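**Ticket 800: towel rail loose, Felach guest bathroom**

Opened 12/31/21. Tenant reports the rail turns when a towel is pulled off it. Fitted in October by Hinder.

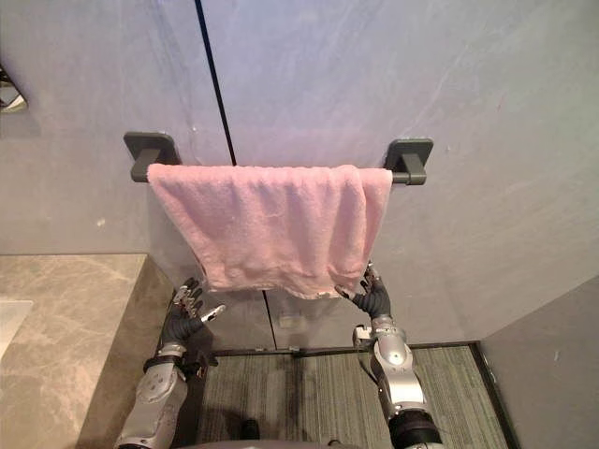

Grub screws were the first thing checked. Left one took half a turn, right one was tight. Both square brackets stay on, as the wall joint runs behind the towel and we don't want new holes near it. Rail loaded for 35 minutes, no movement.

Status: monitor. Recheck in 10 days.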